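# How to Self-Tape for a Commercial Audition

A step-by-step for actors who are new to commercials, with notes on slates, framing, improv lines and file delivery. 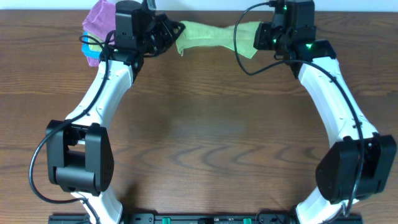 Falton, 30 Oct 2025

Most first-round commercial auditions are now done at home. You get an email with a short breakdown and maybe a page of copy, and you have a day or so to send something back. The person watching may have hundreds of tapes to get through for one role. This page covers how to make one that is easy to watch and follows the instructions.

It was written with Catherine Cruickshank, who reads tapes for the Yordanov casting office, and it assumes you already have a phone, a tripod and a room you can shut the door on.

## Read the breakdown twice

Read it once for the part and once for the rules. The rules are usually at the bottom and they differ every time. Look for:

- the due date and the time zone
- whether they want one file or separate files
- how to name the files
- horizontal or vertical
- wardrobe notes and colors to avoid
- shoot dates and whether you have to confirm you are free
- conflicts (other ads you have running for the same kind of product)

Conflicts matter. If you are in a current spot for a phone company, you usually can't be in another one. Say so in your reply and let them decide. Don't leave it until you're on hold for the job.

Check the usage too. A flat fee of 2,000 for one year on local TV is a different job from the same fee for everything, everywhere, forever. If you have an agent, that is their conversation. If you don't, write down the term, the territory and the media before you tape, and only send the tape if you would take the job.

## Set up the shot

Put the camera at eye level and shoot horizontal unless they ask for something else. For the scene itself, frame from mid-chest to just above the top of your head. Stand if you can. People sitting down tend to sink, and their energy goes with it.

Use a plain wall in a dull blue or gray. White works if you stand a few feet away from it so you don't throw a hard shadow. Take down anything with writing on it.

Two soft lights in front of you, one on each side of the camera, are enough. A window also works if you face it, but finish before the light changes or your takes won't match. Turn off the ceiling light.

For sound, get the microphone close. A cheap clip-on mic beats an expensive phone across the room. Shut off the fan, put the dog somewhere else, and record ten seconds of test audio. Listen to it on headphones.

## Record the slate

The slate is where you say who you are. A normal one goes: name, height, city you're based in, and representation if you have it. Danica Kovačević, who teaches the Saturday-style intensive at Guvska, has her students do theirs as themselves and never in character. Smile if you feel like it. Keep it under 15 seconds.

Many offices also want:

1. a full-body shot, head to shoes
2. left and right profiles
3. hands, front and back, if you'll be holding the product

Do the hands slowly, and take off rings unless you wear them every day.

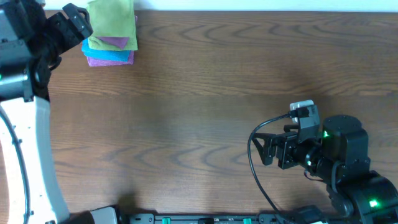

If there's a question in the breakdown, answer it right after the slate. "Tell us about your worst vacation" doesn't need a polished story. Pick something true that you can tell in half a minute, tell it to a person standing next to the lens, and stop when it's over. The client is often watching this part with more interest than the scene.

## Work on the copy

Commercial copy is short. You will probably have it memorized after a few reads, and you should, even if they say you can hold it. Looking down costs you half of your close-up.

Say the product name clearly and don't sell it. The most common note from commercial directors is to throw it away, meaning say it the way you'd mention it to a neighbor. Try the line once much too big, once almost under your breath, and then go somewhere in the middle.

A lot of spots have no lines at all for your part. You open a door, see something and react. For these:

- decide exactly what you see and where it is, close to the lens
- let it land before you react
- don't add props unless asked; mime simply
- finish the thought, then hold for a couple of seconds

That hold is useful. Editors cut on faces, and a lot of comic spots end on one. It is also where you will be tempted to break and look at your phone to see if it's still recording. Leave it alone.

If you're allowed to improvise, put the extra line at the end, after the scripted one. Only one. The tag in the Pomesberg mattress spot that ran last January came from an audition tape, and it was three words long.

## Use a reader

Get a real person to read the other lines. They should stand right beside the camera, stay quieter than you, and not act much. If there's nobody around, do it over a video call with the laptop behind the tripod. Recording the other part yourself and leaving gaps is a last resort - the timing never sits right.

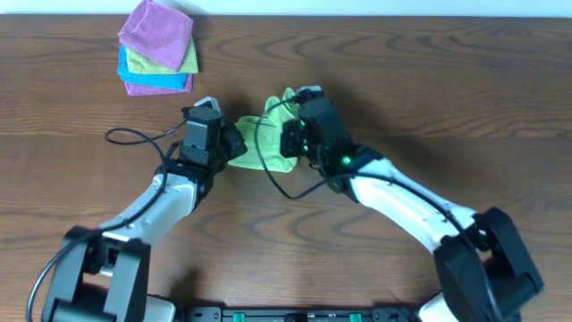 ## Choose your takes

Send what they ask for. If they don't say, send two takes, and make the second one different enough that there's a point in having it. A slightly warmer version of the same read is one take.

Watch everything once with the sound off. You'll catch eyes going to the wrong spot, or a head that bobs on every word. Then listen without looking. Pick your best and stop there. After about ten tries at the same four lines most people are getting worse.

Trim the start and end so nobody has to watch you walk to and from the tripod. No music, no titles beyond your name if they want it, no filters.

## Name it and send it

Use the file name they gave you, down to the underscores. If they gave none, use:

`LASTNAME_Firstname_Role_Take1.mp4`

Export at 1080p. 4K takes forever to upload and gets squashed anyway. Once it's uploaded, open the link in a private browser window. Cruickshank gets locked links on every project and does not always have time to write back and ask.

In the email put your name, the role, the link and your availability on the shoot dates. No cover letter.

## After you send it

Make a note of what you wore and how you did your hair. If you get a callback, wear the same thing. Keep the files until the shoot dates have passed, then delete them.

You may hear nothing. If you're put on avail or first refusal, it means they want you to hold the date but haven't booked you. Tell them right away if another job comes up for the same day.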